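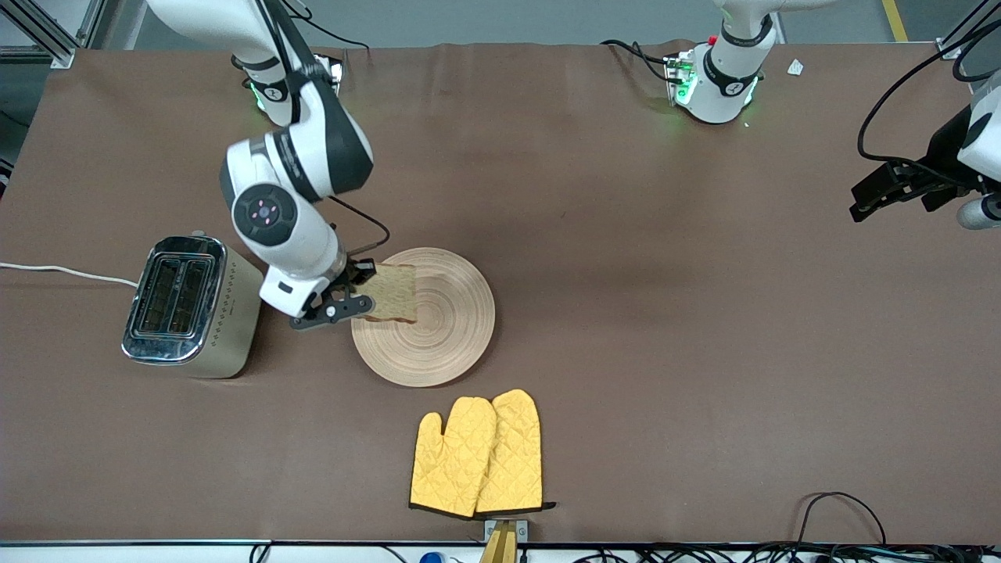

Soramus Breakfast Table Collection

Data card, version 2
Last revised September 12, 2023

Summary

The collection documents the preparation and serving of toast at a long covered table. It contains 3,885 episodes. Each episode concerns a short portion of the activity, such as placing a slice of bread on a plate or putting one into the toaster. A further 415 episodes are held back for evaluation and are distributed separately on request.

Objects

The principal items are sliced bread, a toaster with two long slots, a round wooden plate with concentric grooves, and yellow oven mitts. The table is covered with a brown sheet. Butter, spreads and knives are outside the scope of this version.

Activity labels

pick up slice
insert slice
remove slice
place on plate
move plate
no activity

A slice is labeled "place on plate" from the moment it is lifted until it is released. A slice held above the plate therefore carries this label even where no contact has been made. Color of the bread is not used to decide whether it has been toasted. That field is filled in from the session log and left blank where the log is incomplete.

Annotation

Labels were assigned by Ngân Phí and Hiếu Lý and reviewed by Somtochukwu Uzor. Disagreements over start and end times were settled by the reviewer. The written label guide is included in the docs folder.

Known limitations

Bread of one general shape predominates. Rolls, bagels and flatbreads are not represented. Crumbs are not annotated. Reflections in the polished top of the toaster may be mistaken for separate objects by automatic labeling tools.

Use and contact

The collection may be used for research and teaching. Redistribution of altered copies requires written permission from Soramus. Corrections to labels should be addressed to Tuấn Kim, with the episode number and the field concerned.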